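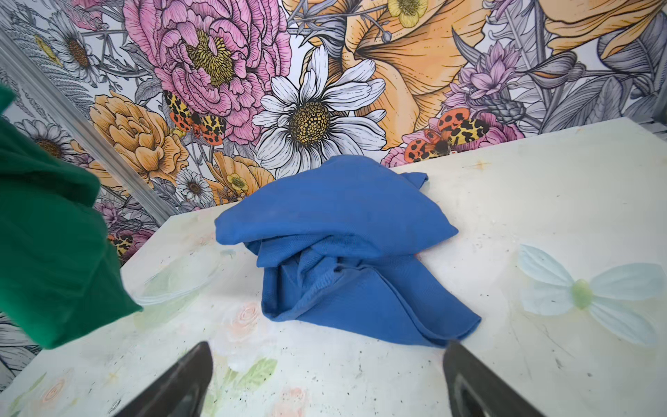
Attachment 1: wrist view, blue cloth on the table, fingers open.

Ticket 187 — Folding cell, Trutinley
Status: Open, waiting on parts
Opened: 23rd May

Problem: Arm comes down over the cloth, closes, goes back up with nothing. Logs a successful grasp every time. Good for morale, bad for folding.

Tried so far:
Restarted the controller. Same.
Restarted it again, with feeling. Same.
Reran the Sikdale hand-eye calibration. Error is inside limits, so the camera knows where it is.
Jogged down by hand with a steel rule on the table. Fingertips stop 6 mm high. Found it.

Cause: The finger mounts were swapped at the last service and the tool length in the Gelemham config was left at the old value. The grasp check only looks at whether the fingers closed, and closing on air counts.

Fix: Corrected the tool length, saved, power cycled. Ran seven picks on the blue cloth and got six. The miss was on a flat corner, where the left fingertip skated over the fabric. Pad is worn smooth. New pair ordered from Zapata.

Still to do:
Fit pads, redo the touch-off.
Wipe down the table — smudges and scuffs all over the print.
Add a finger-width check to the grasp test.
Pad inspection goes on the sheet at every 1,000 cycles. It was on the sheet in October too, in pencil.

Leave this open until the pads are on.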